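**Slide 5 – the desk that "clears itself"**

Slow down here. The Nestesum guide promises a clear desk in 8 minutes a day. I tried it through June and I don't buy it. The scraps came back by lunch.

Mention the hallway table: laptop shut, mouse off its pad, little pale bits all over the middle. 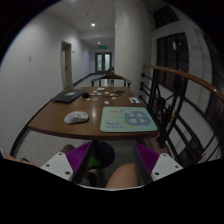
Do you need a tray for small stuff? Only if you empty it, and most people quit after a week.

Skip the Flarnbridge survey unless asked – 330 replies, all from people who had bought the organizer. Ask who paid for it.

Then go to slide 6, cables. Water first.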